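Keeping the Town Clock on Time

Fleltville has had a public clock for as long as anyone living there can remember, and for most of those years it ran late. Pieter Coppens took over the winding in September, when the previous keeper moved to the coast. He found a movement clogged with old oil, a notebook full of penciled corrections, and a dial light that had been disconnected.

The tower stands over the old Wuyts department store on Grarier Street. Getting to the clock means climbing a stair and then a ladder, with tools in a canvas bag over one shoulder. Coppens goes up every 3 days. A full wind lasts longer than that, but the clock keeps better time when the weights stay in the upper half of their drop.

"People set their watches by their phones now," he said. "They still call the store when the clock is wrong."

The building's owner, a property firm named Jilletti, had considered an electric motor. The quote was reasonable and the work would have been done in a few days. What changed the plan was a letter signed by 464 residents asking for the old movement to stay. Jilletti agreed to pay for a cleaning, and the job went to Hanneke Kramer, who repairs tower clocks across three counties.

Kramer took the going train apart in the tower and carried it down in crates. She cleaned the wheels, polished the pivots, and replaced two worn bushings. The strike side was in better shape, probably since it had been shut off for 20 years after complaints from a hotel across the street. The hotel has closed, and the bell is back on from eight in the morning until nine at night.

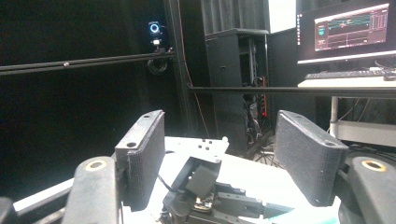
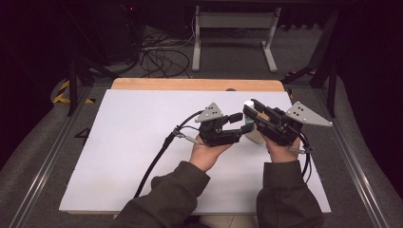
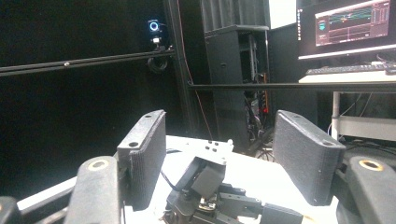 Why does a mechanical tower clock drift with the seasons?

Mostly from the pendulum. A metal rod grows a little longer in warm weather, which slows the swing, and shortens in the cold, which speeds it up. The keeper makes up for it by turning the rating nut under the bob, usually a fraction of a turn at a time.

Coppens makes that adjustment in spring and again in fall. Between times he uses small weights set on a tray partway up the rod. Adding one makes the clock gain slightly, and taking one off makes it lose. He writes down each change in the same notebook the last keeper used, starting on a fresh page.

The clock went back into service on Apr 26, 2021. It was eight seconds fast at the end of its first week. Kramer has asked him to leave the nut alone until the new bushings have settled, and to call her if the error passes half a minute. The dial light is next, once the wiring has been inspected.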